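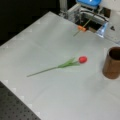
Visit to the Zetia workshops, 2019-02-21

Our group had been trying to arrange a visit to Zetia since December, and nine of us made it in the end. The workshops are at the back of the Brosteck estate, past the tile warehouse, and the sign is easy to miss from the road. Parking is free but tight. We signed in at the front desk, left our coats on the rail and were met by Euan MacAulay, who showed us round for the whole morning.

He started in the stockroom. Zetia supplies artificial flowers to hotels, shops and theatres, and the list for this year runs to 1203 lines, counting every colour of every flower as a separate one. The stock is kept in long cardboard boxes on open shelving, spring flowers nearest the door. Most orders at this time of year are for tulips and daffodils. Tulips are packed 50 to a box, heads all at one end, with a sheet of tissue between layers.
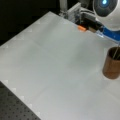 From the stockroom we went through to the work area, where the tables are kept white so that marks and loose fibres show up. Euan passed round a few stems from different suppliers. The cheaper ones had a rough line down the side where the two halves of the mould meet. The better ones, from a firm called Tosh, were smooth and bent without kinking. I would not have known the difference before, but it is obvious once you have both in your hand.

We spent a while on red tulips. The heads come in an egg shape, nearly closed, and Euan said customers prefer them to the open sort — they hold their look for longer and gather less dust. The leaves sit in a cluster up near the flower and can be slid down the stem if the vase is a tall one.
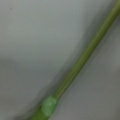 Stems took up more of the talk than I expected. Buyers complain about the green more than they do about the petals, and a stem that is too bright gives the flower away at once in a clear vase. Zetia now asks for a duller olive shade on its main range, called Skakis. The price went up slightly when the colour was changed and there were few complaints.

Tea was at eleven in the canteen, with shortbread. Afterwards we were allowed back to the tables for questions, and a few people asked about cleaning. The advice was a soft brush and lukewarm water with no soap.

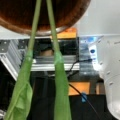
Green sleeves, with a brown object and an orange block behind, at the Zetia workshops.

The tour lasted a little over two hours and cost £7 a head, tea included. There are steps down to the stockroom and no lift, so anyone who has trouble with stairs should ring first. The shop by the entrance sells single stems and ends of lines, and takes cards. I came away with six white tulips and a bag of leaves.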